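# Recovering from a Grip Fault During Sink Wiping

This procedure applies to the Mesent arm when it stops with fault 636 (grip force out of range) during the basin routine. It was revised in March after three such stops at the Sokska test bathroom, reported by Viera Kováčik. In each case the operator restarted the routine before checking the cloth, and the fault returned.

## 1. Hold the arm

Press Hold on the operator panel. Do not reach into the basin while the arm is under power, even if it appears to be still. Note the position of the cloth and of any streaks or specks left on the porcelain, and enter them in the fault record.

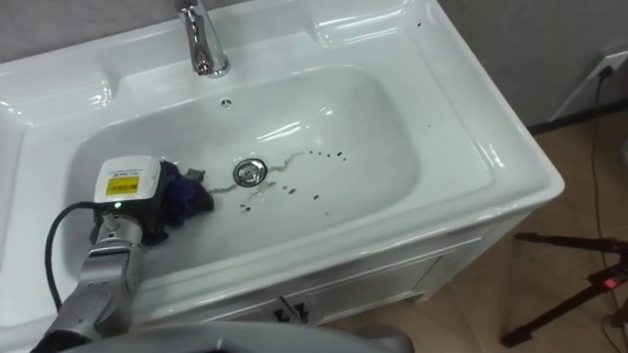

Wait 90 seconds before releasing the gripper. The controller uses this period to save the force log, and an early release erases it. Silviu Anghel reviews all logs for this fault and will return any record that arrives without one.

## 2. Release and inspect

1. Select Manual, then Open Gripper.
2. Move the arm clear of the cloth and switch off arm power.
3. Inspect the finger pads for trapped threads or grit.
4. Check that the cable at the wrist moves freely.
5. Unfold the cloth. Replace it if it is torn or frayed.

## 3. Set up the retry

Restore arm power. Place the cloth on the left side of the sink, away from the drain stopper, and set the grip limit to 700 on the Force page. Run Approach Only and confirm that the fingers reach the cloth without striking the rim.
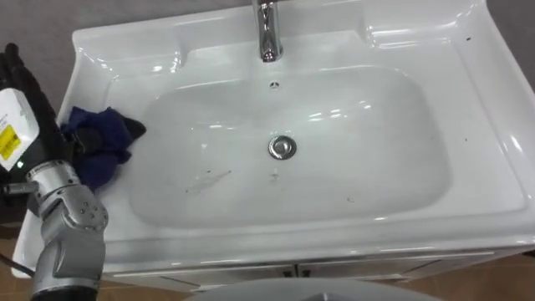 *Figure 2. Gripper at the cloth, left side of the sink.*

If the approach is clean, run the full routine once under supervision. If fault 636 appears again, leave the arm in Hold, tag the unit out of service and notify Emese Erdős at Braveo. Operators may not raise the grip limit further without her written approval.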